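4.3 O que fica em cima da mesa: sobre objetos sem morada

Ao longo das secções anteriores tratámos sobretudo dos objetos que têm lugar certo na casa, aqueles que, mesmo quando saem do armário ou da gaveta, parecem saber para onde voltar. Gostaríamos agora de nos demorar um pouco num conjunto mais teimoso, que nos acompanhou durante todo o trabalho e que, confessamos, nos deu algumas das conversas mais saborosas: o dos objetos sem morada. São coisas estimadas, usadas com frequência, que ninguém pensaria em deitar fora e que, ainda assim, vão pousando onde calha. A chave suplente, o rolo de fita-cola, o boné de quem acabou de entrar em casa.

Nas 16 casas que visitámos no bairro de Wurnia, a superfície que mais vezes recebia estes objetos era a mesa, e quase sempre a mesma mesa, fosse ela de jantar, de costura ou de trabalhos escolares. Uma das participantes, que vivia com a irmã e três sobrinhos, chamava-lhe a sua «estação de comboios», porque ali tudo parava e dali tudo havia de partir, embora nem sempre no dia previsto. A imagem pareceu-nos tão feliz que passámos a usá-la entre nós, no gabinete, e temos alguma dificuldade em escrever esta secção sem recorrer a ela a cada parágrafo.

Convém distinguir, dentro deste conjunto, dois comportamentos muito diferentes. Há objetos que se deixam juntar e há objetos que resistem à companhia. Os primeiros são os pequenos, os numerosos, os que valem pelo conjunto: blocos de construção, botões, parafusos, molas da roupa. Um bloco sozinho debaixo do sofá é um incómodo, ao passo que um saco de blocos é uma coisa só, que se pega, se pousa e se arruma com um gesto. Os segundos são os que têm forma própria e que a perdem se forem apertados. Os chapéus são, de todos, o caso mais evidente, e foi por causa deles que acabámos por rever boa parte do nosso esquema de classificação.

Para os objetos que se juntam, o recipiente preferido foi, com larga vantagem, o saco de plástico transparente. Esperávamos encontrar mais caixas. As caixas existiam, algumas até compradas de propósito e bem bonitas, mas estavam muitas vezes vazias ou guardavam outras caixas. Já o saco vivia em uso permanente. Quando perguntámos porquê, as respostas andaram quase todas à volta da mesma ideia, a de que se vê logo o que está lá dentro e não é preciso escrever nada por fora. Um senhor reformado, antigo serralheiro, mostrou-nos com evidente gosto os seus sacos de peças de metal e explicou que reconhecia cada um pelo brilho e pela maneira como o conteúdo assentava no fundo. Não tinha uma única etiqueta em toda a oficina – e olhava para as nossas com uma certa compaixão.

O saco transparente tem, porém, um inconveniente que raramente nos foi apontado e que só notámos nas sessões de arrumação em mesa, realizadas na sala Antal: não tem fachada. Uma caixa encosta-se a outra caixa, alinha-se, empilha-se, e o resultado lê-se como ordem mesmo a alguma distância. O saco assenta como pode. Colocado ao fundo de uma mesa, junto à parede, deixa a parte da frente livre e cumpre perfeitamente a sua função, mas continua a parecer provisório. Vários participantes disseram-nos que a mesa «ainda não estava arrumada» quando, pelos critérios que eles próprios tinham enunciado antes, já nada lhe faltava.

A Figura 2 ajuda a perceber como os dois comportamentos convivem na mesma superfície. Os sacos ficam ao longo do lado mais afastado da mesa, um com blocos coloridos e o outro com cilindros de metal, e o boné fica sem invólucro nenhum, com a copa arredondada e a pala curta voltada para a direita. A diferença de tratamento é a que encontrámos nas casas: o que é miúdo e múltiplo vai para o plástico, o que tem copa e pala fica ao ar.

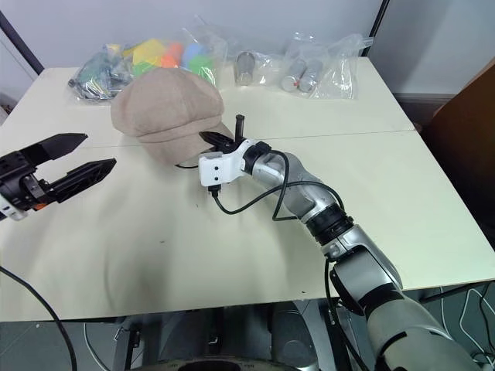

Figura 2. Boné bege sobre mesa creme, com sacos transparentes de blocos coloridos e de cilindros de metal junto ao lado mais afastado.

4.4 O caso particular dos chapéus

Dissemos já que os chapéus nos obrigaram a rever o esquema, e é altura de explicar como. Na primeira versão do caderno Pornader, que serviu de guia às entrevistas, o chapéu aparecia na categoria do vestuário, ao lado dos cachecóis e das luvas. Parecia uma decisão sem história. Acontece que os participantes nunca o tratavam assim. As luvas iam para dentro dos bolsos do casaco, o cachecol enrolava-se no cabide, e o chapéu ficava à espera, pousado com um cuidado que não se dispensava a mais nenhuma peça de roupa. Na segunda versão do caderno demos-lhe, por isso, uma categoria própria, a dos objetos de forma, que partilha com as jarras, os abajures e, por insistência de uma família de pasteleiros, as formas de bolo.

O boné mole, de gomos, coloca um problema curioso dentro desta categoria. Ao contrário do chapéu de aba rígida, aguenta ser dobrado, e até há quem o meta no bolso ao entrar no café. Em casa, contudo, a maior parte dos donos recusava-se a dobrá-lo. Pousava-o direito, com a copa para cima, e orientava a pala para um lado de que nem sempre tinha consciência. Uma participante contou-nos que o pai deixava a pala virada para a porta quando ainda tencionava sair nesse dia, e que a família inteira lia o sinal sem nunca ter falado nele. Não temos forma de saber se o hábito é comum, mas ficámos com vontade de o estudar com mais vagar.

Nas sessões de mesa pedimos também que o chapéu fosse guardado em último lugar, depois de recolhidos os sacos. A instrução gerou mais protestos do que prevíamos. Quase todos queriam começar por ele, para «o tirar do perigo», expressão que registámos em duas famílias sem qualquer relação entre si. O perigo, ao que apurámos, eram os próprios sacos, cujo peso mal distribuído podia tombar sobre a copa. O saco de peças metálicas era o mais temido, e houve quem o afastasse com a mão antes sequer de ouvir o fim da instrução.

O relatório Werkness, de que nos servimos para preparar o mobiliário das sessões, recomendava um suporte individual para cada chapéu. Experimentámo-lo durante uma manhã de sábado. Os participantes elogiaram-no muito, um deles perguntou onde se podia comprar, e depois continuaram a pousar os chapéus na mesa. Retomaremos este ponto na secção 5, a propósito dos cabides de entrada.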